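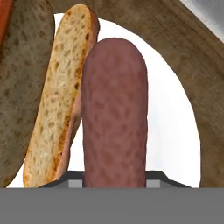

## The Long Weekend in Idmont

Every spring the brochures go up in university hallways across the country, and every spring they use the same verb. Students are invited to "serve". The placements offered by Zuvine, a mid-sized overseas volunteer program with an office above a bank, run for 8 weeks. The fee, before airfare, would cover a term's rent in most college towns.

I have no quarrel with people who want to be useful a long way from home. I was one of them, and I dug a latrine that had to be dug again. What I doubt is the arithmetic. Zuvine sent 374 volunteers abroad last year, most of them to Idmont and the hill villages behind it. Its annual report tells us how many said the experience had changed them. It does not tell us how many of the people in Idmont would like them back.

That second number can be hard to get. I asked for it in October and was sent a link to a video.

The program's defenders make a fair point about language. Volunteers get 47 hours of instruction before they leave, more than some rivals offer, and the teachers are local and paid properly. But 47 hours will get you through a market and a bus ride. It won't get you through a parent meeting at the Kamath school, where Zuvine volunteers are put in charge of reading groups by their second week. Staff there told me they like the young people. They also told me that each new group means starting the same alphabet chart again, and that the children have learned to be polite about it.

Miltska does things differently, or says it does. Its placements last around 52 weeks, it takes no one without a trade or a teaching certificate, and the host town writes the job posting. Fewer people apply. I would like to report that the results are plainly better, but Miltska's own evaluation was written by Miltska, and the clinic it is proudest of was closed for want of a pharmacist when I visited.

Still, a year is long enough to be bad at something and then improve. It is long enough for the neighbours to complain. Several hosts said they would take one nurse for a year over a dozen undergraduates for a summer – and would take the airfare, in cash, over either.

Zuvine says it is reviewing placement lengths for its next intake. The new brochure is already up, and the placements in it still run for 8 weeks.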